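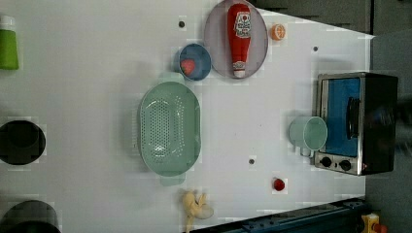 Open Day at Histel, Grukcombe

Visitors to the Grukcombe site saw the manipulation bench on 01/12/2022. Sessions ran in groups of 10, with 2 operators per bench. The gallery covers the kitchen task set developed with Goodall.

Bench A, kitchen set. Toy oven at right, ketchup bottle on the lavender plate, strawberry-like fruit in the blue bowl, colander empty. Items are rearranged between trials so that positions do not repeat.

The task log for this set stood at 2,716 trials on the morning of the visit. The next open day is planned for January at the Sudmont site.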